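Search the magazine
Enter keyword
Go

The Long Way Back for the Utport Ferry

When the ferry between Utport and Vavdale stopped running, the bus company put on two extra services a day and most people assumed the matter was closed. The bus takes the coast road, passes the old cannery and crosses at the Mollah bridge. On a good morning it gets you to Vavdale in just over an hour. The boat used to do it in 25 minutes, with coffee.

For a few years the slip at Utport was used by people fishing for mackerel. The ticket office became a bait shop, then a store for traffic cones. The timetable stayed up behind its plastic cover, and visitors would sometimes stand and read it before looking out at the water.

The ferry is now running again, on a smaller scale than before. The new boat is the Clurine, a secondhand vessel with a flat deck and a covered cabin at the stern. She carries foot passengers, bicycles and, by arrangement, light freight. There is no room for cars, and the operators say there won't be. Cars were what made the old service expensive. They needed a wide ramp, a bigger crew and a hull that drank fuel even when it crossed half empty.

The first public sailing left Utport in March at 7 a.m. in light rain. By the end of that month 766 passengers had made the crossing, a figure the operators had hoped to reach by May. Many were sightseers, and the real test was always going to be the winter, when the wind comes straight down the inlet and the swell at the Vavdale end can make it hard to lay the gangway. 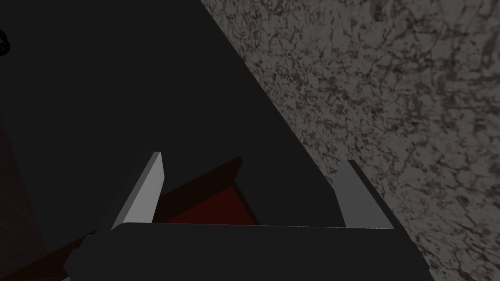 A regular on the early boat, Vavdale born, put it more bluntly: the bus was fine if you had nowhere to be, and the first week of sailings gave back an hour and a half a day that had been spent looking at the back of a seat. The same passenger would like a later boat home and thinks the fare is a little high.

The fare comes up often. A single costs more than the bus, though a book of tickets brings the two close together. Commuters buy the books. Families on a day out tend to pay at the gangway and complain about it on the way across.

Freight has been the surprise. Vavdale has one small grocery, and its bread used to arrive by van in the middle of the morning. It now comes over on the first boat and is on the shelf by 8 a.m. A boatyard sends parts across in crates. Someone moved a piano in April, which took four people and delayed the sailing.

Repairs to the slip are less settled. Some 300 feet of the timber facing at Utport is soft and needs replacing, and the work can only be done at low water. The plan is to do it in short sections through the fall so that the boat can keep its timetable. At Vavdale the pier is sound, but the waiting shelter lost its roof in a storm and passengers stand under the eaves of the net store.

Evening sailings are on trial until October. If they carry enough people, they will stay. The last one currently leaves Vavdale at 6:40 p.m., and the bus still goes at 7.

Get our stories by email. Enter your address to sign up for the newsletter. You can unsubscribe at any time.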